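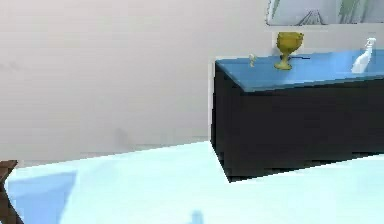
Zondov Rooms review: plenty of examples, less variety than the box suggests

Anyone trying to teach a pick-and-place policy on a small budget ends up looking at simulated data sooner or later. Zondov Rooms is a scene pack and recorder that promises to get you from an empty folder to a usable training set in an afternoon. I was doubtful when I bought it and I'm still a bit doubtful, though not about the parts I expected.

Price and setup

£179 for a single seat, with one year of updates. Installation went smoothly on our desktop in Ustbridge. The recorder wouldn't see my gamepad until I had restarted it twice, and the manual is silent on the matter. Export is to the usual episode folders, with pictures and joint positions kept together. I had no trouble reading them into our own training script.

The rooms

They look like what they are. Pale walls, an icy floor, furniture in flat colour. The blue-topped cabinet with the yellow goblet and the white spray bottle is typical: clean shapes, soft shadows, hardly any surface texture. The goblet has decent shading inside the bowl, and the bottle is easy to tell from the wall even though both are light. The cabinet body is so close to pure black that you lose most of its form, and a depth estimator trained on that will learn very little about cabinets.

I do like the choice of objects. A goblet with a narrow stem is a fair test of where to grip, and a trigger bottle has a right way round. The tiny white figurine is another matter. At the picture size I train on it shrinks to a few pale dots against a pale wall, and my first policy ignored it completely. You can enlarge objects in the settings, but then you're collecting examples of a thing that doesn't match its real size.

Collecting

Driving the arm by gamepad, I managed 60 good episodes in a long morning. That's respectable. The "multiply" button then turns them into 1,000 by nudging object positions and replaying the motion. This is the feature on the front of the sales page, and it's where I'd urge caution. The nudges are small. Wall colour, floor colour and light direction stay put unless you change them by hand, and the replayed motions are all plainly cousins of mine, hesitations included. I have an odd habit of dipping before a grasp, and the policy picked it up faithfully.

Compared with Umora

I used Umora for most of last winter. It's slower and its menus are dreadful, but it shuffles materials and lighting on every reset without being asked. Policies trained on it coped better with my real bench. Zondov was far quicker to record with and crashed less. If Zondov copied that one feature I would drop Umora tomorrow.

Verdict

Fine for checking that your pipeline works end to end, and good for practising teleoperation. I wouldn't train on it alone and expect much in a real kitchen. Turn multiply down, change the colours yourself between sessions, and keep a set of real recordings back for testing.

2 stars out of 5 at full price. I'd add another in a sale.

Reviewed by Eze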